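Killow Boards > Hardware > Refurbishing and Teardown

Thread: Dell towers with blue caddies, order of work before resale

Page 1 of 2
21 replies, 2,757 views

slotcover_dan
Posted Tuesday, October 3, 2023

We have a pallet of used Dell desktops, 373 units by the packing list, coming through the shop for inspection and resale. Most are the older black towers with tool-free drive cages. CPUs were pulled by the previous owner before sale, so every one arrives with a bare socket. Drives are mixed. Some have one, some have none.

The current bench sheet says:

Side panel off, case flat, open side up
Check socket pins under magnifier
Check caps
Reseat memory
Pull drive, log serial, wipe on the dock
Drive back in caddy, caddy back in cage
CPU, paste, cooler
Power on test

My question is about the drive step. Does it belong before or after the CPU? One of our techs wants it dead last.

ferrule88

Before. You want the socket covered while you are moving anything with mass over the board. If the CPU isn't going in yet, put a plastic socket cap on. They cost nothing in bags of a hundred.

Also, "check socket pins" should be the first line and the last line before the CPU goes in. A pin that was fine at intake can be bent by lunch.

slotcover_dan

We have caps. They get used on maybe half the units.

ferrule88

Then that's your problem, and the order of the drive step is a detail.

okim_bench

Oanh Kim here, I wrote the bench sheet Dan is quoting. The drive step is where it is for cable access. With the tower flat, the SATA and power leads lie across the gap between the board and the cages, and they can be dressed properly while there is no cooler in the way. After the cooler and shroud are on, you are working around them. 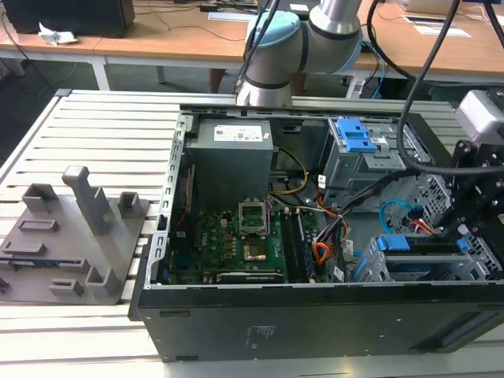
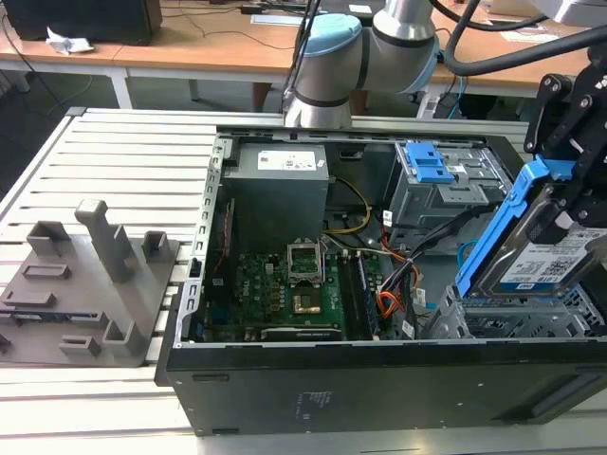

Note on handling: the caddy should go in straight along its rails. If it binds, back it out and check the pins on the caddy sides. Do not lean on it. The latches are old plastic and the replacement caddies we get from Lova have a slightly looser fit than the originals. They work, but they rattle in a tower that gets moved.

The retention frame on the socket stays up for the pin check only. After that it should be lowered over a cap until the CPU is ready. I agree with ferrule88 there and will add it as its own line.

northbridge_ned

Disagree on the order. Drive last, same as your tech says.

1. The drive has to be on the dock for the wipe anyway. That takes hours. The rest of the machine can be finished in that time.
2. A power on test doesn't need the drive. POST and memory test from USB will do it.
3. If the board is dead you have installed a drive for no reason and have to pull it again.

On a batch of that size, number 3 adds up.

okim_bench

Number 1 assumes the same drive goes back in the same tower. We don't do that. Wiped drives come off a shelf, so there is one ready when the tower reaches the bench.

Number 3 is fair. What is your failure rate on boards at that stage?

northbridge_ned

Depends on the batch. On office pulls it's low. On anything stored in an unheated building I stop guessing.

tinsnip

Whichever way you go, look at the capacitors before spending time on any of it. I would put that ahead of the socket check. A domed or leaking cap ends the job right there and the board goes in the scrap tote. Socket pins can sometimes be straightened.

Second item. Blow the dust out of the power supply outdoors, before the tower comes to the bench. Hold the fan still while you do it.

ferrule88

Caps first, agreed. Polymer caps rarely show anything, though. If that's what is fitted on those boards, the visual check is quick and doesn't tell you much.

tinsnip

It tells you enough to spend ten seconds on it.

mx_relay

Has anyone found a good way to stop small screws getting lost on slatted aluminum bench tops? We run the same type of surface and the channels eat M3 screws. I have a magnetic tray, which helps until somebody puts the tray on the other bench.

okim_bench

Filler strip in the channels nearest the edge where you work. The vinyl cover profile is sold by the meter and cuts with scissors. Leave the others open if you need them for clamps. Put an ESD mat under the case as well if you're doing this all day. Bare aluminum will mark the paint on the side the tower lies on, and customers do look at that.

mx_relay

Which profile? There are several slot widths and the listing at Tsikata doesn't say.

okim_bench

Measure the slot opening with calipers and buy to that. Ours came from Drultden, but they label by series, so the part number won't help you unless your extrusion is the same.

slotcover_dan

Back to the drive question. Proposed revision:

Dust out, outdoors
Panel off, case flat
Caps
Socket pins, then cap on and frame down
Memory reseat
CPU, paste, cooler
POST with USB stick
Shelf drive into caddy, caddy into cage, dress cables
Full boot
Panel on

northbridge_ned

That's the one I'd use.

okim_bench

I still expect worse cable dressing with the cooler fitted. Run the first 21 towers in this order and the next 21 the old way, log the time per unit, and I'll change the sheet if the numbers support it. Also add "check that both SATA connectors are fully seated" after the dressing step. The thin data cables back out when the bundle gets pushed down.

ferrule88

Use latching cables and delete that line.

okim_bench

Latching cables don't latch on every drive. Older ones have no ledge for the clip. The line stays.

slotcover_dan

Starting on the first group tomorrow. Will post the log in this thread.

Next page: 2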